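Flash Flood Hazard and Local Response
Course handout, Unit 2: Runoff, crossings and warning time

Print this page | E-mail this page

These notes cover small, steep catchments where the channel is dry for most of the year. Set reading is the Vevovar basin report, chapters on runoff and on casualties. Bring the report to the session; the tables are not reproduced here.

1. Terms

A flash flood is a flood that peaks within six hours of the rain that causes it. In catchments of the Vevovar type the interval is much shorter. Lag time is measured from the center of the rainfall mass to the peak of the flow. Warning time is lag time minus the time needed to detect the rain, decide, and reach people. It can be zero or negative.

2. Case: the Pavuvgate crossing

The catchment above Pavuvgate drains 53 square kilometers of bare slope and thin soil. The channel bed is gravel and is used as a road between the upper and lower settlements. In the March event used in this unit, rain fell on the upper third of the catchment only. The sky at the crossing was clear. Lag time at the crossing was 40 minutes.

The lower settlement had 1,244 residents at the last count. Most houses stand on the terrace, above the flood line. Losses in this kind of setting occur mainly in the channel itself: people on foot, herders, vehicles in mid-crossing, and people who enter the water after the first rise to recover animals or timber.

Ghizlane Ait Ali's field notes record three stages at the crossing: a shallow brown flow carrying twigs, a short pause, then a steep front with boulders. The pause is the dangerous stage. It is read as the end of the flood, and people go back in.

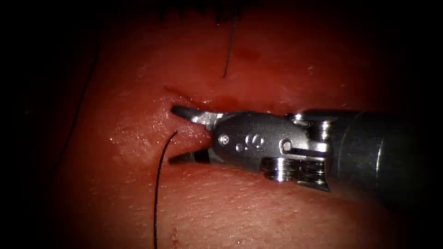 Why does a small rise in water level make such a large difference to a person on foot?

The force of moving water depends on depth and on the square of its speed. When a channel rises, both increase. A rise from ankle to knee depth can multiply the push on the legs several times over, and buoyancy reduces grip on the bed at the same moment. Loose gravel moves underfoot as well.

3. Warning chain

The chain at Pavuvgate has four links: rain gauge, duty officer, telephone contact at the crossing, siren. Fongchan Ruangrit's review found the weakest link to be the third. The contact was a single person with a single phone. A gauge reading taken at night was passed on only when that person woke.

The Abdel Rahman scheme in the next valley uses a float switch in the channel wired directly to the siren. This removes two links. It also raises the number of false alarms — debris can trip the float — and repeated false alarms lower the response. Compare the two designs on warning time first, then on reliability.

4. For the next session

Work out the warning time at Pavuvgate if detection takes 10 minutes and the telephone stage takes 15. Repeat with the telephone stage removed. State your assumptions about walking speed in the channel. Answers should fit on one page.

Filed under: Course Materials | Floods and Emergencies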